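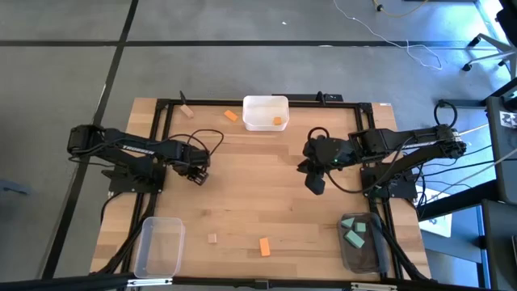

Fig. 2.1 Blocks and a clear container on a striped wooden tabletop.

Chapter 2: Does Sorting Teach Anything?

Most books on tidying claim that putting blocks into boxes trains the mind. The claim is old and the proof is thin. In the Cistthorpe study, 12 children sorted by colour each morning for 11 weeks, and their teachers reported "better order". Order of what, the report doesn't say.

Part of the trouble is the word "same". A block has a colour, a shape and a size, and a sorter must ignore two of these to use the third.

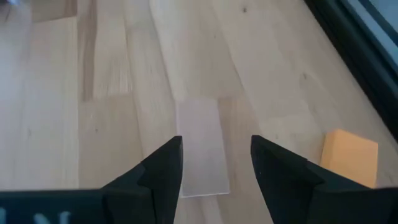
Manee Boonyarit objects that small children settle this quickly if left alone, and that adults muddle it by naming the rule too soon. She may be right, though her own notes cover a single classroom.

Bins raise a second doubt. Give a sorter three of them and you have already hinted that there are three kinds of thing.
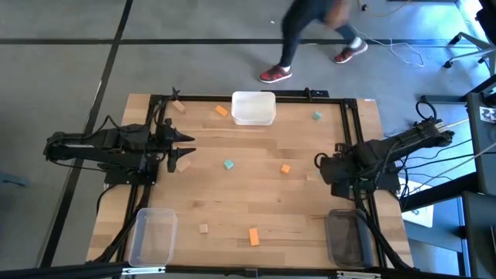 A fair test would leave the number of bins open as well, and Section 2.2 looks at the one attempt to do so, at Flernau.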